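4.2 Building and tuning the two-arm suturing rig

I built the rig in the shared workshop at Lerent, on a bench I had to clear every evening, and I'll admit that the bench shaped the design more than any theory did. Everything had to come apart into two crates. So the arms sit on a common base plate, the plate drops onto locating pins, and Leandro Iturra (who owns the only good drill press in the building) made me a second set of pins after I bent the first ones!

The instruments were the fussy part. Each one runs on cables that pass through the shaft, and with a slack cable the wrist lags behind the command. In August I was still setting tension by feel, which meant I could never get the same result twice. Olanrewaju Ojo talked me into hanging weights on the cables instead, and we settled on 662 grams for the jaw cable and 618 for the wrist. I've kept those values for every run reported in this paper.

For the sewing itself I used ordinary suture-practice pads, the kind students use. A pad gives under the needle, and my first controller handled that badly: it kept pushing along the planned arc while the surface moved away from it. The version described in Section 3 updates the arc as it goes. I also capped the speed at 15 mm per second, mostly for my own nerves. Thread handling still takes both arms, one holding the needle and the other minding the line, and that's where I spent most of my evenings.

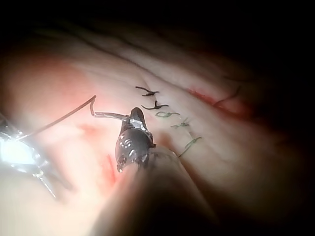 Figure 6. Needle held in the central grasper, with the thread running to the second instrument at left. Completed stitches in dark and green thread are at upper right.

Changing thread color between stitches is a cheap trick and I'd recommend it to anyone working on a rig like mine. Two neighboring knots in the same dark thread are easy to mix up on a small monitor, particularly once the tails start to cross. Trinidad Huenchumán went through the recordings with me and sorted the knots by eye, and we agreed much faster on the green ones.

Lighting needs more work. The metal jaws throw bright highlights, and my needle detector loves a highlight. I tried lowering the lamp to 80 percent and adding a paper diffuser, which calmed things down but left the far side of the pad pretty dark. For now the detector ignores anything that moves rigidly with the jaws, apart from the needle arc itself. The mask for this is drawn by hand, once per instrument, and has to be redrawn whenever I swap a tip.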